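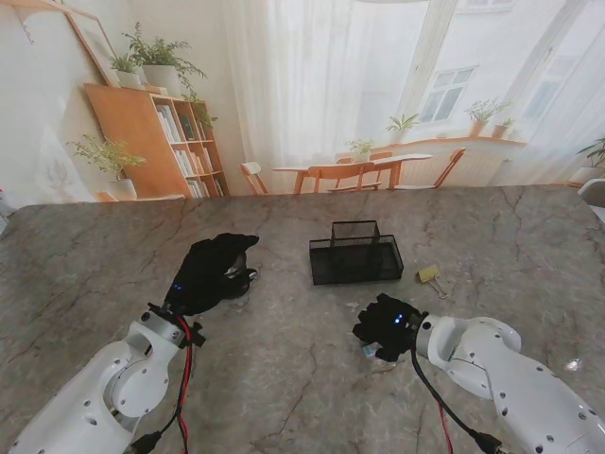
Grethe Kárason wrote to me that I'm too hard on these things, that a pair of arms which can tidy a desk today will be folding my sheets in five years, and that people said the same grumpy stuff about dishwashers.

Maybe so. But a dishwasher is a box that sprays hot water. It never had to know what a fork was. I've been hearing "five years" since I was renting the place on Gorkberg Street, and the laundry is still mine to fold.

What I want from a chore machine is pretty boring. Pick up the small stuff on the table, put it where it goes, and don't make me stand there. Paper clips, binder clips, the eraser, the odd button. My niece could do this at four, with complaints.

The trouble is that small stuff is the hard stuff. A binder clip has a fat end and two thin wire handles that flop whichever way they like. You and I grab it without looking. A robot hand has to find it, get its fingers around it, and keep hold of it on the way to the tray. Then it has to let go in the right spot, and that part gets skipped over in most of the talk I hear.

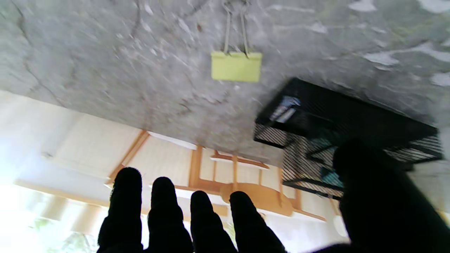
Then there's the question of what counts as done. I went to the Virnell open day in March and the man there told me their machine had "cleared" a workbench. Well, it had moved everything into one bin – screws, tape, a pencil, somebody's glasses. If I did that at work I'd get a talking-to. Sorting is most of the job, and he didn't want to talk about sorting.

Shop floors are a bit different, I'll give Grethe that. If you have 1,000 of the same part coming down the same belt, a machine earns its keep, and it has for a long time. My brother-in-law packs at Grultico and he'd tell you so himself. But a house isn't like that. The tray moves. Somebody buys a new kind of clip. The cat sits on it.

I'd be happy with less, to be fair. Give me one that can do a desk, any desk, 8 times out of 10, in under 20 minutes, with me in the other room. I'd clear a corner for it. Until somebody lets me try that at my own kitchen table with my own junk, I'm keeping my wallet shut.

Grethe says she'll bet me a dinner on the sheets. I took the bet – she's cooking.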